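From the Wendstead Neighbors newsletter
Feb 9, 2020

Getting through the drafty weeks

I don't know about your place, but mine turns into a different house in February. The kitchen is fine, the bedroom is fine, and then I walk into the living room with my coffee and there's this little river of cold air running across my ankles. I've lived here 16 years and I put up with it for most of them (I own a lot of socks). This winter I finally got fed up and went hunting.

The cheapest tool for this is a stick of incense. Pick a windy day, shut everything, turn off the furnace fan and walk slowly along the walls with the stick held near the trim. When the smoke goes sideways, you've found one. I found 5 in a single afternoon, and two of them were outlets! I'd never once thought about outlets. You can buy thin foam gaskets that go behind the cover plate, and they take a couple of minutes each if you don't drop the screw behind the radiator like I did. Turn the power off at the breaker first, please, and keep the incense well away from the curtains.

My worst offender was the sliding door to the patio. The fuzzy strip along the edge had gone flat and bald, and I could see daylight near the bottom corner. Joni Kinnunen over on Sturska Lane had the same trouble last year and told me to pull out a short piece of the old strip and carry it into the store with me, and that was great advice because there are far more widths than you'd think. I still bought the wrong one the first time, for the record. The second one slid right in after I vacuumed the track, which was its own adventure. I found a crayon, a dime and what I think was once a raisin.

Fireplaces are the other big one. If you have one and you're not using it, check that the damper is really closed. Mine was open a couple of inches, and I suspect it had been since the holidays. Do let the ashes go completely cold first, and tape a note to the mantel so you remember to open it again before the next fire.

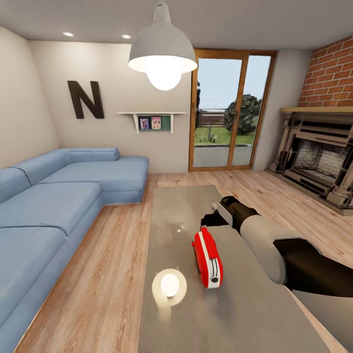

Then there's furniture. Noboru Matsuda talked me into dragging the couch off the outside wall, and I grumbled the entire time because I liked it there. It's so much nicer to sit on now! You don't need a lot of room, just a hand's width so the heat can move around behind it. If yours is parked on top of a floor vent, try moving that first, before you spend a penny on anything else.

A few of you asked what I spent. Up to 4 trips to the hardware store, depending on whether you count the one where I only came home with birdseed, and less money than one month's heating bill. I haven't gotten to the attic hatch yet. If you've done yours and have opinions about foam board versus those zip-up covers, write to me before I go and buy the wrong thing again.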